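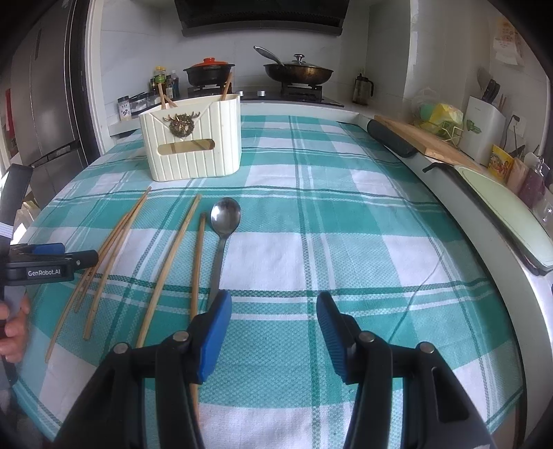 Recebi o par de garras manuais em março e uso-o desde então, quase sempre à mesa da cozinha. A pergunta que me fazem por correio é se compensa comprar um kit destes ou montar um com peças impressas. Ficam as notas, por ordem de utilidade.

Mecânica. Cada garra tem duas maxilas pretas e uma almofada de borracha azul na face interior de cada uma. A borracha é arredondada, o que ajuda com cabos de colher e atrapalha com tudo o que seja plano e fino. Pauzinhos pousados num pano são o pior caso: a almofada empurra o tecido, faz uma prega, e o pauzinho rola. A solução que encontrei foi entrar com a garra mais inclinada e fechar devagar. O gatilho tem um curso morto no início, pequeno mas perceptível, igual nas duas unidades.

Peso. Não o medi. Com uma garra em cada mão, o antebraço começa a queixar-se antes do fim da primeira hora. O Helge Söderlund, que tem mãos maiores do que as minhas, trabalha o dobro do tempo sem pausa.

Registo. Gravei mais de 500 episódios de arrumação de talheres, dos quais descartei 72. A maior parte dos descartes deve-se a movimentos demasiado rápidos da minha parte, e 9 a falhas de sincronização entre a mão esquerda e a direita. Estas últimas desapareceram quando passei a ligar primeiro a esquerda. O manual não menciona a ordem.

Comparação. Antes disto usei um conjunto da Brellik, emprestado pela Defne Kocabaş. As maxilas abriam menos e as almofadas descolavam-se com o uso. Em contrapartida, o programa de exportação era melhor: permitia cortar o início e o fim de cada episódio sem sair da lista. Aqui faço o corte com um script próprio, que publico quando estiver apresentável.

Preço. Paguei 900 euros pelo par, portes à parte. A versão impressa fica mais barata em material, mas perdi duas semanas a afinar folgas na última que fiz e não quero repetir.

Falta testar com loiça molhada e com tampas de vidro. O Orhun Başaran pediu também ensaios com sacos de compras, que deixo para maio. Se alguém tiver uma fonte de almofadas de substituição mais finas, agradeço a referência nos comentários.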